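Maintenance of the Clameo Cell: Section 4, Wrist Camera

The wrist camera was cleaned and its focus ring reset at the start of the second test period. Before this work, 38 of 200 logged picks had stopped on a vision fault. The bracket screws were tightened, the cable was tied back along the forearm, and hand-eye calibration was run 3 times with the Jomwood target plate. The last run was kept and saved with the cell settings.

Reference views were then stored at the home position, at standoff, and at closest approach. At closest approach the camera is well inside its focus limit — the surface fills the view, and edges cannot be resolved.
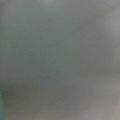
Parviz Karimi asked whether the fault check should stay on during the final approach. It should be switched off below standoff, he wrote, and the last good position held until the gripper closes. The change was entered in the program in February.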